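Most kitchens in the Hurnby flats have one short counter, one drawer stack and a shelf. These steps are for setting up a room like that so everyday things are easy to reach.
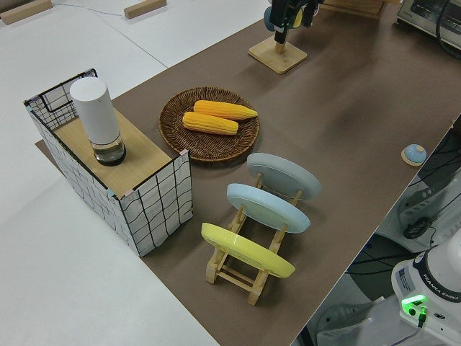
**Home Skills Team, Hurnby Housing Office**

## Before you start

Set aside an afternoon. Empty every cupboard onto the table and wipe the shelves with warm water and a drop of dish soap. Let them dry with the doors open.

## Sort by how often you use it

Daily things go between hip and shoulder height. Weekly things go above or below that. Anything you haven't touched since last July can go in a box – label it and put it in the hall closet.

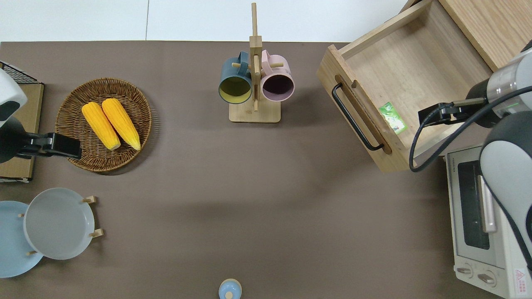
Dry food comes next. Check the dates, then move flour, rice and oats into jars with tight lids. A 2-quart jar holds a standard bag of flour with a little left over.

## Measure for a plate rack

Measure the counter from the wall to the front edge. You want at least 18 inches of depth, or the rack will crowd your chopping space.
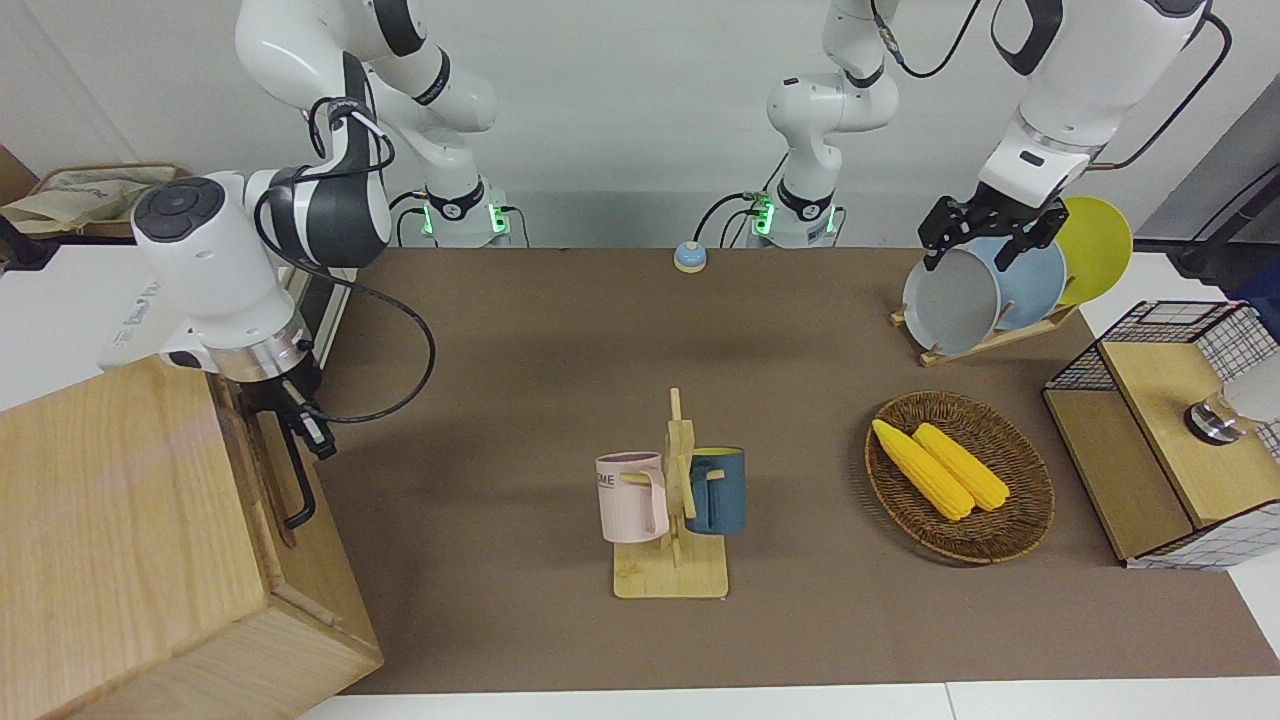 Drying space matters more than most tenants expect. If you wash by hand, put the dish rack to the side of your work area and leave the middle clear. Keep a towel under it if the counter is bare wood.

## Check the drawers

Pull each drawer out fully. If it sticks, vacuum the slides and tighten the screws by hand. Don't load a drawer with cast iron – a full set can weigh over 100 pounds.

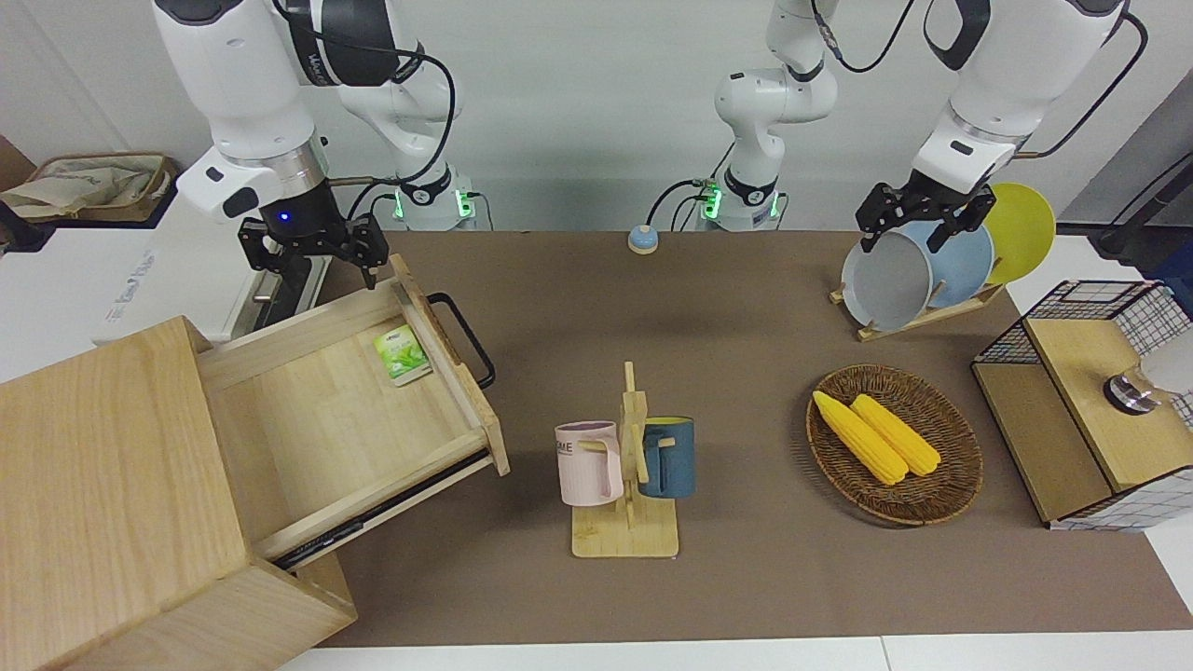

*Drawer open on its metal slides, with a plate upright in the rack.*

Replacement slides are kept at the Jayawardena Street store. Bring the old one with you so the length can be matched.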